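Last updated: April

Spent most of today at the Holeo open day. They do robot arms for small benchtop jobs, packing and sorting mainly. Going to post my notes as a thread so I can find them again.

I signed up through Drisness, where I work. We pack craft kits and stationery sets, 4,000 a month in a normal month and more before the holidays. Every kit is packed by hand.

Check-in was at 9:30. You got a name tag and a sheet with the room numbers. The group was 40 people, split in half so everyone could get near the tables. My half did the talks first and the demos second.

First talk was Cempaka Sutanto, who runs their training side. She covered how they collect examples for a task. A person guides the arm through the job over and over, and the recordings are used to train it.

For a simple pick and place she said they like to have 200 good runs before they train anything. The word "good" matters there. A run where the operator hesitates or bumps something gets thrown out.

Someone asked how long 200 runs takes. She said a trained operator can do it in a day if the objects are easy. Thin or floppy objects take longer because you miss more grabs.

She also said they change the layout between runs on purpose. Things get moved, turned, swapped for a different one of the same kind. If everything stays in the same spot, the arm learns the spot and not much else.

Second talk was Zulkifli Govindasamy on grippers. Short and useful. His main point was that people spend their whole budget on the arm and then put whatever gripper is left over on the end of it.

He passed around a few fingertips. Soft ones, hard ones, one with a ridge cut into it for getting under flat things. The ridge one interested me most. Flat things are our whole problem.

Then coffee. The coffee was fine. Talked to a man from Tristo who packs hardware, screws and hinges and so on. They have had two arms running since last year and he says one of them earns its keep.

I asked about the other one. He said the parts it handles come in from the supplier in bags that keep changing size, and every time that happens they have to go back and record more runs.

Demos after that. The one I came for was craft and office supplies, so I stood up front: scissors, tape, ribbon, labels, a divided tray. Very close to what goes across our benches.
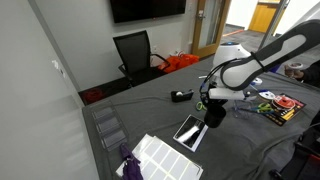
What I wanted to know was how it copes with a mixed table. At our place nothing arrives in neat rows. You get a bin of this and a bin of that, and the packer works out which way up it is.

Cempaka's answer was that a mixed table is harder to train but more useful once it works. They start with a few objects, get those reliable, then add more. She said adding everything on the first day is the most common mistake customers make.

Asked her about scissors in particular, as we put a pair in most of our kits. She said to grip them across the handles and expect the first attempts to be bad. The handles are easier to find than the blades and they give the fingers something to hold.

Asked about shiny things too. She said mirrors and foil are hard for any camera system, and that you should put them in your training runs early so you find out how much trouble you have.

Label sheets were the other question. Zulkifli took that one. A single sheet lying flat is hard to pick up with two fingers. He would either slide it to an edge first or use suction. He said if it were his line he would use suction and be done with it.

We did not get prices for the arms. They said it depends on the job and they would rather see the job first. I understand that, but I would have liked a range to take back.

They do rent by the month through a partner called Osman. You get the arm, a basic gripper and 2 days of setup. Training runs are on you, or you pay for an operator. I took the form.

Things I would do before going to another one of these: bring samples of your own product. The Tristo man had a pocket full of hinges and got much better answers than I did.

Also bring the bench measurements. I was asked twice how deep our tables are and had to guess. Texted the floor lead and got the answer after the session was over.

Plan from here: I'm going to pick one kit, probably the small gift wrap set, and write down every item in it with size and weight. Cempaka said to send that over and she would tell me which items to leave to people for now.

The gift wrap set has the fewest loose sheets, so it seems like the fair place to start.

If anyone here has rented through Osman, I'd like to hear how the setup days went and whether you needed more of them. Replies are open.

Finished at 3:15, easy parking, the building is well marked from the road. They said there will be another open day in the fall and the sign-up will be on the Holeo site.

Contact | Copyright, all posts belong to their author | Back to top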